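Chapter 4
Pattern and Print: Reading a Fabric Before You Cut

Pick up any printed cloth and you are holding two things at once: a material that stretches, folds and frays, and a drawing that somebody had to plan. In the last three chapters we pulled fibres apart and looked at weaves and knits. Now for the part most students have been waiting for, colour and print!

A flat swatch pinned to a board tells you very little. Fabric spends its life bent round elbows, bunched at ankles and dropped on tables, and a good print has to survive all of that and still look lively. Şengül Oral, who designed children's prints at Saarela for 18 years, used to scrunch every new sample in her fist before she would talk about it. If the design still made her smile, it went on to the next stage. Try it with something from your own drawer before you read on. 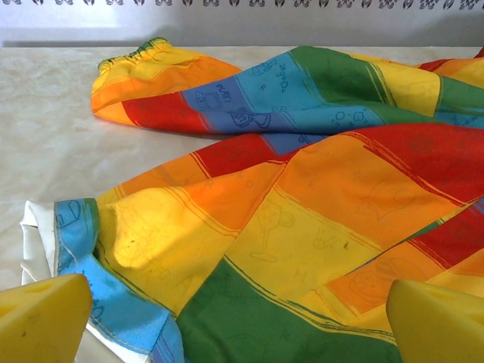

Fig. 4.1 Diagonal stripes on a crumpled garment, with small doodles printed inside the bands. Notice the word "PLAY:" on the blue.

Look first at how the bands behave where the cloth bends. The wide blue stripe curves over a soft fold and carries your eye along with it. Then look closer, at the thin parallel lines between the colours. They have a sketchy edge, as if drawn with a marker, and they make a big, bold stripe feel friendly. Closer still come the doodles, stars and cups and faces, many only slightly darker than the colour behind them. So there is a print to see from across a room and another to find with your nose nearly touching the cloth, and I think that is a lovely thing to give a child.

The gathered cuff is worth a minute too. Elastic squeezes a print into ruffles, and a fine drawing placed there would be lost, while plain strong colour comes through well.

Key words for this chapter
Tone-on-tone: a motif printed in a lighter or darker shade of its background.
Repeat: the distance before a design starts again.
Shirring: rows of gathering, often made with elastic thread.

Before you start
Bring one printed garment to Tuesday's session, a soft pencil and a 30 cm ruler. We begin with section 4.1, Finding the Repeat, on page 73.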